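Fiscombe House Residents' Meeting
Minutes, February 15, 2026

Present: residents of the second and third floors, plus two from the annex. Minutes from last time were approved without changes.

1. Donation drive
Wow, what a month! The drive brought in 655 items, and the Volgate shelter has already asked if we can do it again in June. Everyone was in favor (loudly!). Toiletries are still the thing they need most, then socks, then small toys for the kids' corner.

2. Money
We have $400 left after paying for tape and the van. Agreed to put $102 of it toward toothbrushes and soap, and keep the rest for June.

3. Packing in rooms
Packing on the beds has been a big hit, with so much more space than the hallway table! Agreed to carry on. Open boxes without lids are fine until pickup. Please keep soft toys and socks together in the box, and put tubes in last, caps checked. A plush toy, a white sock with a purple edge and a white roll are in the box on the gingham bedspread, with a tube still out on the cover in front of it.

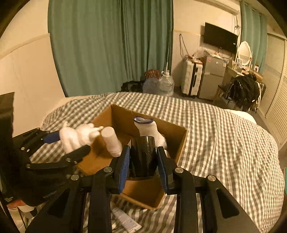
4. Pickup
The Drimon van comes to the side door at 10. Boxes should be taped and labeled by then. Annex residents will hold the elevator.

5. Any other business
Snacks from Pongsiri again next time, by popular demand. More of the spring rolls, please!

Meeting closed at 8:15.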